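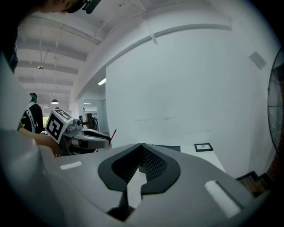 Samira Daher wrote in to ask whether a dried-out marker can be saved, or if it should go straight in the trash. Most water-based ones can. Stand the tip in a saucer of warm water for a minute, cap it, and leave it overnight, tip down.

Permanent markers need rubbing alcohol instead. Use a few drops and keep away from the stove. 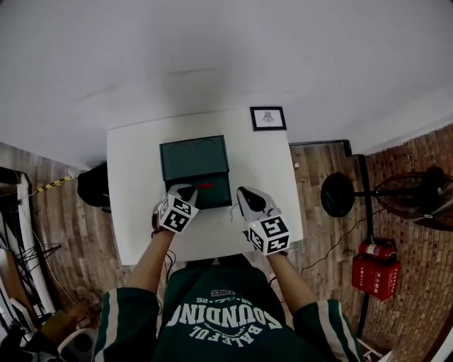 Ballpoints are a different matter. Scribble on the sole of an old sneaker first. If the ink still skips, warm the point between your fingers and try again. Refills go bad too, so buy two at a time.

Next week: sticky drawer runners.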